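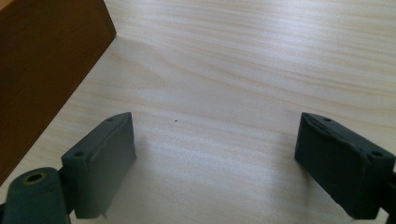
The two fingers of a hand-held gripper over a wood-grain tabletop, with a brown box at upper left.

Minoru Murakami spends most of his day on software that decides when a gripper should close. He leads perception at Jullow, where a team of 16 works on Trevus, a planning package for small parts handling.

The hard part, he said, is the surface under the object. "Wood grain gives you edges everywhere. The old segmenter would find a dark line, call it a part, and the planner would happily plan a grasp on it."

Specks were worse. A dot of dirt has a clear outline and stands out against a pale table, so the detector scored it highly. The team's first fix was a minimum size filter, which also threw out small screws.

"We had a customer with 2 mm pins," Murakami said. "They called the same afternoon."

The current version, released in January, compares 200 ms of frames as the fingers move. Grain and flat marks shift with the table plane. Anything with height shifts differently - even a pin, if the light is decent.

Haruto Okabe, who wrote the comparison step, said false grasps on the team's own test set fell by 70 percent. Glossy tops still cause trouble. "You get a bright patch and the depth goes soft," he said. "I have a branch for that. It's slow."

Okabe wants the planner to be able to return no grasp at all, with a reason code. Murakami agrees, but the interface has to change first.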